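For release: February

Rakero opens its hand-held gripper build to anyone with a bench and a free Sunday

I'm writing this one myself, as I've soldered most of it and I'm too excited to hand it over! Rakero is the small gripper project we've been building at Cenell, our shared workshop, and from this month the plans, the parts list and the build notes are free for anybody to download and have a go with.

The idea is simple enough. You hold a gripper, you do an ordinary job with it, and the recording of what you did becomes practice material for a robot arm. We wanted a version that people could put together at home with hand tools and a printer, and that didn't need a degree to keep running. It has taken us three full rebuilds to get there (the second one went in the bin, fingers and all).

The job we keep coming back to is a small black stand, an oval tray with an upright pole and a bar across the top. Hanging something on a bar sounds dull until you try it through a pair of padded fingers – then you find out exactly how much your own hands do for you. 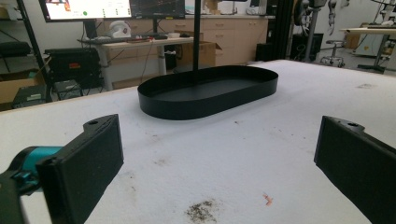
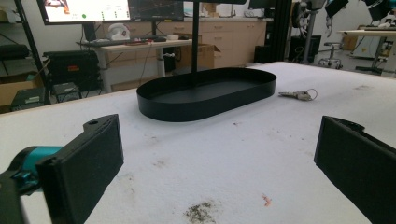
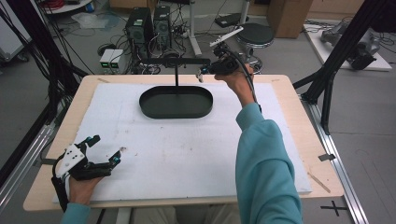 Category: Workshop Builds

What's in the release? There are two sets of plans. Urbonaitė is the hand-held gripper, the one most people will want to start with. Juline is our add-on for the bench, a little logging box that keeps the recordings in order and stops you losing an afternoon's work to a badly named folder (ask me how I know). You can build either one without the other.

There are 42 printed parts in the full kit, and the slowest of them takes nearly 120 minutes on our printer, so start that one before lunch. Everything else is screws, cable and patience. The finger pads wear out faster than we'd like and we're still trying different materials, so if you've got a favourite grippy rubber, please do tell us.

We're also running an open bench at Cenell on Sunday from 2 pm. Bring your half-finished build, or just come and try ours. Tea is free, parking is hopeless, and the side door is the one that opens.

Plans and build notes are on the Rakero project page. For press questions, loan units or a chat about finger pads, use the contact form there and put "Rakero" in the subject line.

Ends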